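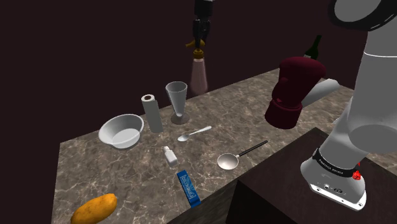 Most write-ups of simulated training for kitchen robots end with a success rate and a cheerful sentence about real hardware coming next. We have read a lot of them at Werix, and we have tried to repeat a few. This page sets out how to check whether a policy trained in simulation has learned the task it was given, or has learned your simulator. It assumes you already have a policy that picks things up from a counter, some clutter to put round the target, and a score you would like to believe.

You will need an evening of compute and the patience to throw away a good number.

## Before you start

Write down the score you are claiming, and what counts as a success. Do this before running anything. "Picks up the bottle" is too loose. Does the bottle have to leave the surface? For how long? May it knock the glass over on the way? When we went back through our June runs we found two definitions of success in the same results table, and the more generous one had been used for our method.

Ours now reads:

- the target is clear of the counter and held for 2 seconds
- no other object has fallen over or left the counter
- the arm has not touched the cabinet or the wall

The second line cost us more points than everything else in this guide put together. I'd still keep it. A robot that gets the bottle by ploughing through a stemmed glass hasn't done the job, whatever the reward function says.

## Step 1: Fix the scenes, then hide them

Make 13 layouts of the counter and save them. Object positions, lighting, camera pose, friction values, the lot. Keep these away from training. If your randomiser draws training and test layouts from the same ranges, the test tells you very little about anything outside those ranges, and you should say so in the write-up.

Some of the layouts should be awkward on purpose. Put a tall target near the wall. Put thin things such as spoons in the space where a careless arm would pass. Block part of the camera's view with the arm itself, as that will happen on a real bench whether you plan for it or not.

Run each layout 10 times with different seeds. If the physics is fully deterministic and the policy has no randomness of its own, ten seeds give you one result written out ten times. Check this first. We didn't, and published error bars of zero on an internal page, which looked marvellous.

## Step 2: Swap the target

Leave everything where it is and change which object the policy is told to fetch. Run it again.

A policy that understands the instruction should go somewhere else. Many don't. The one we tested from the Araújo code release kept reaching for the tallest object in view, and its score on our original task was high only for the reason that the target had usually been the tallest. There was no trick in the code. The training set simply never asked for the short thing.

Record two numbers here: how often it picked up the new target, and how often it went for the old one. The second is more telling and hardly ever gets reported.

## Step 3: Change how things look, one change at a time

Try these separately:

1. A different surface. Veined stone is hard on some vision models and oddly easy for others.
2. A different wall colour. Dark walls make pale objects stand out far more than they would in most kitchens.
3. A different light direction, with the brightness kept the same.
4. The camera moved by 4 centimetres.

Don't bundle them into one "visual shift" test. If the bundle fails you won't know why, and if it passes you may have been lucky with a change that cancelled another out.

The camera move is the one to worry about. People bolt cameras on, take them off, clean them and bolt them back a bit wrong. A policy that falls apart after a small shift will need retraining every time somebody bumps the stand. Ours did badly. We have improved it since, but I wouldn't call it fixed.

## Step 4: Change the physics

Lower the friction on the fingers, then on the counter. Shift the weight of the bottle upwards so that it tips more readily. Then look hard at your contact settings.

Simulated grippers are often far too good at holding on. Watch the grasps in slow motion and look for fingers sinking into the object, or an object hanging from a corner that could never bear it. We marked these by hand and counted them as failures. Expect an argument about this – the grasp does "succeed" by the simulator's own rules – but a grasp that depends on overlapping solids won't survive the trip to a lab.

Transparent objects deserve a note of their own. Depth in simulation usually comes out perfect, even for clear glass. Real depth cameras tend to struggle with it. If you have glassware on the counter and clean depth as an input, either add noise to that input or leave the glass out of your claims.

## Step 5: Try a stupid baseline

Write a scripted routine: move above the target's known position, go down, close, lift. It took us an afternoon.

If this scores close to the learned policy, the task is too easy to show anything. The script does get told where the object is, so it isn't a fair contest, and it doesn't need to be one. It gives you a feel for how much of the difficulty is in seeing and how much in handling.

On the Astari layouts the script beat us on open counters and lost only where the path was blocked. That pushed us to drop the open layouts from our headline figure altogether.

## Step 6: Report it

Put the plain score and the worst score from Steps 2 to 4 next to each other, in the same size of type. List every layout, including those that failed on every seed. Say which settings you tuned after seeing test results. If the answer is "a few", say a few and name them.

What you can't do with any of this is promise that it works on a real arm. A simulated model can have the right shape and joint limits and still leave out cable drag, worn fingers and whatever the previous user did to the mount. We have had policies that passed all of the above and then stopped short of the object on the bench in Gremport, and I still can't tell you why for two of them. The logs are in the project folder if you'd like to try.

## Common problems

**The score doesn't drop at all in Step 3.** Check that your changes are really being loaded. Save a camera view from the start of each run and look at it. Cached textures caught us out.

**The arm freezes halfway.** Often a collision limit with nearby furniture. Look at the elbow as well as the hand.

**Results differ between two machines.** Check the physics time step and the driver version before blaming the policy.

Last revised 19th July. The slow-motion marking sheet for Step 4 still uses the older success definition and needs redoing.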